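How Do You Teach a Robot? You Show It. A Lot.

Hi! I'm Juwita, and I have a job that's pretty hard to explain at parties. I collect examples for robots. When I tell people that, they usually picture me walking around with a butterfly net, so let me try to do better.

Think about how you learned to pick up a cup. Did somebody hand you a list of rules? Move your arm forward this much, open your fingers that much, squeeze, but not too hard? Of course not! You watched people do it, you grabbed at things, you spilled a lot of juice, and after plenty of tries your brain worked it out.

The robots I work with learn in a way that's a little bit like that. We don't write down every tiny move. We give them examples, and a computer program looks through all of them and hunts for patterns. A program that gets better by studying examples is called a learning system.

So what's in an example? Two main things. The first is what the robot's camera sees. The second is what the robot does at that same moment – move left, tilt down, open the fingers, close them. Put lots of those moments in a row, like pages in a flip book, and you have one complete try at a job. My team calls one try an episode, just like on TV (only with a lot less talking).

A lot of our episodes don't happen in a real room at all. They happen in a simulation, a make-believe world drawn by a computer. It works a bit like a video game. There are walls and floors and furniture in there, and a robot too, and the computer figures out how everything should move. I like it because if I bump the robot into something, I don't have to fill out a form and go find a screwdriver.

Now for my favorite part. Many robots have a camera riding along close to the hand, so the pictures are from the hand's point of view. Hold your phone next to your wrist and wave your arm around and you'll get the idea. The world looks really odd from there!

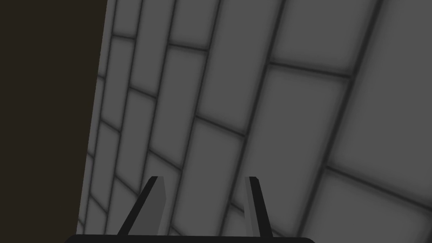

The robot's two fingers, open and empty, with gray tiles behind them.

Those two fingers are called a gripper. Two fingers may not sound like much when you've got ten, but try it yourself. Pinch a pencil between your thumb and one finger and move it across the table. See? You can get a whole lot done with a pinch.

You might think a view like that is boring. Just tiles! I thought so too when I started, and I asked Leonie Reisinger, who taught me the job, if we could throw the tile ones out. She said no, and she had a good reason. A robot moves around, and its camera moves with it, so it spends plenty of time looking at nothing special. If it only ever learned from perfect pictures with the toy right in the middle, what would it do the first time it saw a blank wall? It would be lost. It needs practice with the dull bits.

A small change in the camera's direction can change the picture a lot, too. Try this at home. Put one eye close to the corner of a wall, then turn your head just a tiny bit. Straight lines slide around, and big shapes get squished into skinny ones. You already know the wall didn't change shape. A learning system has to pick that up from its examples.
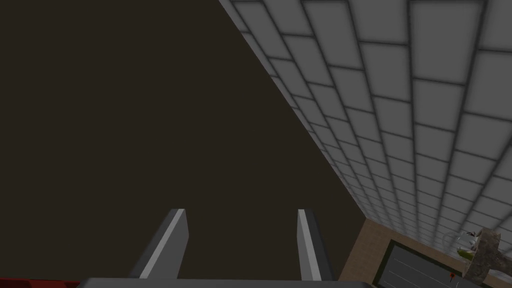 Why do you need so many examples?
Because a few examples can teach the wrong lesson. If every cup in the examples is blue, the system might decide that being blue is what makes something a cup. Different colors, places, and angles help it find what really matters.

Here's how one of my work sessions goes. Our practice program is called Jitia, and I steer its robot with a controller I hold in my hands. I read the job on my list, something like "pick up the can," and press record. Then I do the job as smoothly as I can. When I'm finished I stop recording, the make-believe room gets reset with things in new spots, and off I go again!

Our last batch was 500 episodes. That sounds like forever, but each one is short, and I take snack breaks (crackers, mostly, because sticky fingers and controllers don't mix).

After that comes checking. Fikri Gunawan watches the episodes and puts a label on each one so the computer knows which job was being done. He also looks for problems. Maybe the label says "can" and I went for the bowl. Oops. Maybe I forgot to stop recording and went to get more crackers. From our 500 he kept 400, and I did not sulk about it. Okay, I sulked a little.

What about mistakes, like when I drop something? We keep some of those, as long as I pick the thing up again and finish. Robots drop things too, and they need to see how to fix it.

Want to try collecting examples yourself? Ask a friend to play the learner. Pick a secret rule for sorting your socks, and don't tell them what it is. Sort one sock at a time while they watch, and let them guess where the next one goes. Keep going until they get it right every time, then switch places and let them choose the rule.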